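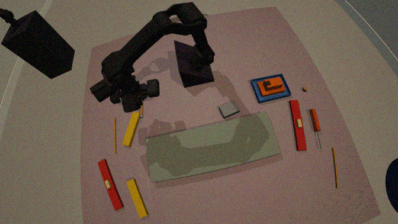
プルルキア、2月

卓上整理作業の自動化

卓上整理作業の自動化(たくじょうせいりさぎょうのじどうか)は、机、作業台、敷物などの平面上に置かれた形状の異なる物品を、ロボットアームによって分類し、移動し、所定の位置または容器に収める技術の総称である。家庭における後片付けと、小規模な作業場における部品や工具の整頓の双方を対象に含む。英語圏の文献では tabletop tidying の語が用いられることが多いが、日本語の訳語は統一されておらず、「卓上片付け」「台上整頓」とも表記される。

概要

産業用ロボットによる物品の搬送は、対象物の形状と位置が事前に定まっている場合には古くから実用化されている。卓上整理作業が独立した課題として扱われるのは、物品の種類、向き、相互の重なりが毎回異なり、治具による位置決めを前提とできないためである。人間にとっては子供でも行える単純作業であるが、機械にとっては認識、把持、配置の各段階に未解決の問題が残る。

対象となる作業面には、性質の異なる物品が混在する。淡い緑色の平たい板のように面積が大きく厚みの小さいもの、赤や黄の棒材のように長さの目立つもの、細い橙色の棒のように幅が極端に小さいものが同じ敷物の上に散在する配置は、この課題の典型である。青いトレイの中に段のある橙色の物体が収まった状態も、容器内の物品を扱う課題として区別される。

作業の区分

エルニトデン計画(Ernitden)の技術資料は、卓上整理作業を次のように区分している。

拾い上げ
単独で置かれた物品をつかみ、面から離す作業。物品の高さが指先の厚みより大きく、周囲に障害物がない場合は、現行の機器でほぼ問題なく行える。小さな立方体や、面から十分に立ち上がった棒材がこれに該当する。

剥離
平たい物品を面から浮かせる作業。板や薄い箱は側面の高さが不足し、上方からの挟み込みでは指が掛からないことがある。縁まで滑らせて張り出させる方法、一端を押し下げて他端を浮かせる方法、吸着を併用する方法が知られる。柔らかい敷物の上では、滑らせる際に敷物自体が寄ってしわになり、板の姿勢が変わる。

分離
接触または近接した物品の一方のみを動かす作業。二つの物品の隙間が指の厚みに満たない場合、先に押して間隔を広げる動作を要する。押した物品が別の物品に当たる連鎖を予測する必要があり、計画の計算量が増える。

整列
物品を平行または直角にそろえて置く作業。家庭では省略されることが多いが、作業場では工具の置き場が輪郭で指定されることがあり、向きの誤差が問題となる。

収納
容器への投入または嵌め込み。縁のある容器では、物品だけでなく手首部分と縁との干渉も考慮する。深い容器の底に残った物品の取り出しは、収納の逆操作としてここに含める場合と、別の区分とする場合がある。

模擬環境における研究

実機による試行は時間と保守の負担が大きく、物品の並べ直しにも人手を要する。このため、制御方式の開発は計算機上の模擬環境で先行することが多い。模擬環境では物品の配置を乱数で生成し、失敗した試行を初期状態に戻す操作が瞬時に行える。

模擬環境の画像では、アームの影の扱いが認識性能に影響する。濃い色のアームが作業面の上に張り出すと、板の表面に暗い影が広がり、本来一様な色の面が複数の領域に分かれて見える。色の境界を手掛かりに輪郭を抽出する方式では、影の縁を物品の縁と誤る例が報告されている。奥行き情報を併用すればこの誤りは減少するが、厚みの小さい板では面との段差が計測誤差に埋もれ、効果が限られる。

アーム自体による遮蔽も同種の問題である。把持部の直下にある細い物品は、接近の最終段階で一部しか見えなくなる。対策として、遮蔽が生じる前の推定位置を保持する方法と、手首に別の撮像装置を設ける方法がある。前者は物品が途中で動いた場合に対応できず、後者は近距離で視野が狭くなる。

ボグラールカ・ドボスとゾルターン・ヘゲデューシュは、模擬環境で学習した制御方式を実機に移す際の性能低下を、摩擦、視覚、時間遅れの各要因に分けて測定した。両名の報告では、低下の最大の要因は摩擦であり、特に布や発泡材の敷物の上で押し動作を行う場合に顕著であった。視覚の差は、色と照明を無作為に変化させる訓練によって大部分が補われたとしている。

評価方法

分野内で広く合意された評価基準は存在しない。ハヴェル社(Havell)が社内試験のために作成し、のちに手順書を公開したセーナーシ手順(Szénási手順)は、比較的詳細に定義されたものの一つである。この手順では、34通りの初期配置を用い、各配置につき3回の試行を行う。物品が指定領域に収まり、アームが離れた後も2秒間静止していることを成功の条件とする。途中で物品を面の外へ落とした場合、その試行は全体を失敗とみなす。

クリスティナ・ボルベーイは同手順による試験結果を整理し、配置全体を通しての成功率を78パーセントと報告した。内訳は区分によって大きく異なり、拾い上げでは失敗が少なく、剥離と分離に失敗が集中した。最も多い失敗は、指が板の縁に届かないまま閉じ、把持できたと誤判定して上昇を始めるものである。次に、細い棒をつかむ際に隣の棒材を押し、後続の計画が無効になる例が挙げられている。

成功率の単独での使用には批判がある。テュリン・ヤマンは、家庭での有用性を測るには所要時間と介入の回数を含めるべきであると主張した。失敗した物品が面上に残るだけであれば利用者の負担は小さいが、落下や破損は一度でも影響が大きく、両者を同じ失敗として数えることは適切でないという。これに対しヴィルモシュ・ヴェレシュは、介入の基準が試験者によって変わるため、異なる施設間の比較には成功率の方が適していると反論している。

家庭における適用

家庭への導入は、限定された範囲の試験にとどまる。主な制約は次のとおりである。

第一に、物品の所属先が住人ごとに異なる。同じ形の箱であっても、棚に戻すべきものか廃棄するものかは外観から判断できない。利用者があらかじめ置き場を登録する方式が一般的であるが、登録の手間が片付けの手間を上回る場合がある。

第二に、安全上の理由から動作速度と力が制限される。この制限の下では、人間が短時間で終える作業に長い時間を要する。不在時に動作させれば時間の問題は緩和されるが、落下などの異常に対処する者がいない。

第三に、作業面そのものの多様性がある。固い天板の上で調整された把持動作は、敷物の上では指先が沈み込み、接触の判定が遅れる。プルルキアで行われた住宅内試験では、敷物を固定する枠を追加した後に剥離の成否が安定したとされるが、枠の設置は住人から不評であった。

作業場における適用

作業場では、扱う物品の種類を限定でき、照明と作業面の条件も管理できるため、家庭より導入が容易とされる。工程の合間に工具を定位置へ戻す用途、混在した部品を種類別の容器に分ける用途が中心である。

一方、処理速度への要求は家庭より厳しい。部品の種類が少ない場合には、振動式の整列機や専用の選別機が速度と費用の両面で優位にあり、汎用のアームを用いる利点は乏しい。種類が多く、かつ品目の入れ替わりが頻繁な少量生産の作業場が、現時点で適用の見込みが高い領域とみなされている。ハヴェル社の手順書も、この条件の作業場を想定して物品を選定している。

嵌め合いを伴う作業、例えば突起を持つ部品を穴に差し込む操作は、整理作業と同じ機器で行われることがあるが、要求される位置精度が異なるため、通常は組立作業として別に扱う。

未解決の課題

平たい物品の把持は、専用の先端工具を用いれば解決できる場合が多いが、工具を替えずに細い棒と板の両方を扱う方法は確立していない。指先に薄い爪を設ける設計では板の縁を捉えやすくなる反面、棒材を強く挟んだときに爪が変形する。

作業の順序の決定も課題である。大きな板を先に動かせば作業面が空くが、動かす経路に小さな物品があれば先にそれを除く必要がある。物品数が増えると全順序の探索は現実的でなく、経験則による近似が用いられる。エルニトデン計画では、板状の物品を最後まで動かさず、その上面を仮置き場として使う順序も検討されている。

終了の判定については、利用者の間でも見解が分かれる。すべての物品が容器に入った状態を完了とするか、使用中の物品が面上に残った状態を許容するかは用途に依存し、現行の評価手順の多くは前者のみを扱う。

関連項目

把持計画
模擬環境から実機への移行
部品供給装置
家庭用ロボット
遮蔽(画像処理)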